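Double sinks and timber benchtops: your questions

The short answers first, the grumbling after.
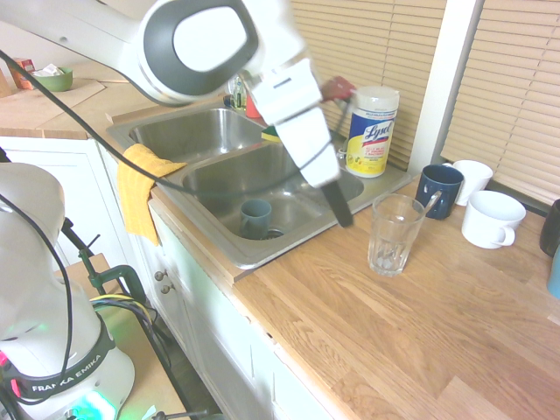
Stainless double sink in an oak butcher-block bench, mug in the right basin.

Do I need two basins?
Probably less than the showroom tells you. If you own a dishwasher, the second basin mostly collects a cup or two. If you wash by hand it earns its space. The Zedo double we looked at was $1507 before taps, and I struggled to see where the money went.

Will a timber bench rot beside a sink?
It can. Sellers like to say a good oiling fixes everything. It helps, but only if you keep doing it. Khurram Satti, who fits benches for Utham, recoats his own every July and still wipes up puddles the same night. If that sounds like a chore, buy laminate.

Where should the tea towel live?
Over the front of the sink is handy and everybody does it. It also holds a damp cloth against the cupboard face. I'd use a rail, though I don't always.

Do I need a special stainless cleaner?
I doubt it. We tried the Nekutura polish and couldn't pick it from dish soap and a soft sponge. Rinse, dry, done.

Are disinfecting wipes all right on oak?
Check the label on the canister before you trust anyone's website, this one included. I keep wipes for the sink and use a barely damp cloth on the timber.

Can I leave a mug soaking overnight?
Of course. Tea stains on ceramic come off with bicarb anyway.

Is the Fabbri set worth $2940?
Sink, tap and bench offcut in one box — and the offcut is 60 cm long. Measure your kitchen first. Ours needed another 40 cm, sold separately.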